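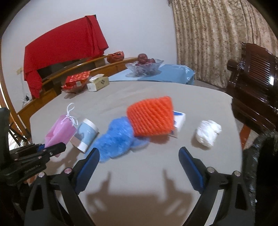
Table 2 with the front gripper open and the soft items set out.

Home | Club | Projects | Checklists | Contact

Print this page | E-mail this page

Mokthorpe Robotics Club
Checklist before a session with the hand grippers
Project: Krūmiņa (sorting of household things)
Filled in by: Baiba Sepp
Checked by: Ravinder Girard
Date: December 19, 2020

1. Table stands firm and does not rock. OK
Comment: I leaned on every side of it.

2. Finger pads are clean and well glued. OK, with remark
Comment: One blue pad was lifting at the corner. Maarja glued it again and we waited until the glue was hard.

3. Pivot pins and screws are tight. OK
Comment: Please use the small screwdriver from the Vistau box. The other one damages the heads.

4. Grippers open and close fully with no load. OK
Comment: A little noise when closing, same as in the last check.

5. Cords and loops on the items are tied short. NOT OK
Comment: The white cord on the pink pouch has a tall loop and it can catch in the linkage. To be tied again before the pouch is used.

6. No item is heavier than 200 grams. OK
Comment: Weighed by Drita Halilović on the kitchen scale.

7. Power strip and cables by the wall are kept away from feet. OK
Comment: Nobody should walk on that side during a recording.

8. Long hair tied, sleeves rolled up, no rings. OK
Comment: I reminded the younger students two times.

9. Fingers stay out of the linkage when another person holds the handle. Explained to all.

Result: session may begin when point 5 is repaired. Kaja Pärn will sign for it.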